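Le parking de la Zoria

Imprimer | Envoyer par e-mail

Dernière mise à jour : août

Je vous préviens tout de suite, je ne sais pas raconter les histoires dans l'ordre. Ma sœur dit que je commence toujours par le dessert, et elle a raison, alors voilà le dessert : j'ai fini la nuit assise sur le parking d'une pizzeria fermée, avec un accordéon sur les genoux et 800 euros dans une boîte à biscuits.
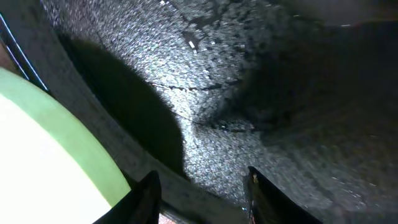 L'accordéon était un Cisetti. Ça ne vous dit rien, à moi non plus à l'époque. Mon grand-oncle l'avait laissé à Attila Szalai, son voisin de palier pendant la moitié de sa vie, et Attila ne jouait pas une note. Il l'avait mis sur l'armoire, il l'époussetait à Noël, et puis en août il m'a téléphoné à sept heures du matin pour me dire qu'il le vendait.

– Tu as une voiture, toi ?

J'avais une voiture. Enfin, j'avais celle de ma mère, avec la vitre arrière qui ne remontait plus et une odeur de chien mouillé (on n'a jamais eu de chien). L'acheteuse habitait Tolentino-le-Haut, un village que je n'avais jamais réussi à situer, quelque part après le col. Attila avait noté l'itinéraire au dos d'une ordonnance. Il fallait prendre la départementale 548, passer le pont de Soven, et là, je cite, « demander ».

Nous sommes partis après le déjeuner. Attila portait son costume gris, celui des enterrements, et il tenait l'étui contre lui comme si j'allais freiner exprès. Il n'a presque rien dit jusqu'au pont. Moi je parlais pour deux, de mon travail, de mon ex, du prix des abricots, et à un moment il a ouvert l'étui, il a regardé dedans, il l'a refermé. J'ai baissé la radio.

– Il jouait le dimanche, a dit Attila. La fenêtre ouverte. Toujours le même morceau, et toujours la même faute.

– Quelle faute ?

Il a cherché l'air, il a fredonné, il s'est arrêté au milieu. Il ne se rappelait plus. Ça l'a mis de très mauvaise humeur et il n'a plus voulu de mes abricots.

À Soven, on a demandé. Un monsieur nous a envoyés à gauche, sa femme à droite, et on a choisi la femme. Mauvaise pioche ! Quand on est enfin arrivés chez Yuk-lan Tang, il faisait nuit et elle nous attendait sur la route avec une lampe de poche, en pantoufles, très inquiète. Je m'étais imaginé une vieille dame à châle, je ne sais pas pourquoi. Elle avait mon âge, elle réparait des tondeuses et elle jouait dans les mariages.

Elle nous a servi une soupe aux nouilles tellement bonne que j'en ai repris deux fois sans qu'on me le propose. Ensuite elle a essuyé ses mains, elle a passé les bretelles et elle a essayé l'accordéon. Il sifflait un peu dans les graves. Elle a joué une valse, puis un truc rapide que je ne connaissais pas, et Attila regardait la nappe.

– Vous connaissez celle-ci ? lui a-t-elle demandé.

Et elle a joué l'air de la voiture. Enfin, je crois que c'était celui-là, il n'en avait fredonné que la moitié. Elle l'a joué très bien, du début à la fin. Attila a attendu poliment, il a hoché la tête, et puis il a dit que c'était beaucoup trop propre.

Il a repris l'accordéon. Comme ça, des bras de la pauvre fille ! J'aurais voulu disparaître sous la table. Mais elle n'a pas eu l'air fâchée, elle l'a aidé à défaire la bretelle gauche, et elle a insisté pour qu'il garde aussi l'argent, à condition qu'il revienne avec l'instrument quand il serait prêt. Elle avait déjà mis les billets dans une boîte en fer. Attila a refusé, elle a insisté, il a refusé encore, et c'est moi qui ai pris la boîte, parce qu'il était onze heures et que j'avais le col à repasser.

On est tombés en panne à l'entrée de la ville, devant la Zoria, la pizzeria où mon grand-oncle nous emmenait pour les anniversaires. Rideau baissé, pas un chat. Attila s'est installé sur le muret et moi par terre, sur le bitume encore tiède. J'ai appelé le dépanneur. Deux heures d'attente.

– Donne, a dit Attila.

Je lui ai donné la boîte, et il m'a fait signe que non, l'autre. Alors j'ai sorti le Cisetti, et comme il ne voulait finalement pas le prendre, je l'ai gardé sur les genoux. J'ai tiré sur le soufflet. J'ai appuyé n'importe où, ça a fait un bruit de vache malade et une lumière s'est allumée au deuxième étage.

Attila s'est redressé d'un coup.

– C'est ça, il a dit. La faute. Refais-la.

J'ai essayé pendant deux heures. Je ne l'ai jamais retrouvée.

14 partages | 6 commentaires

Imprimer | Envoyer par e-mail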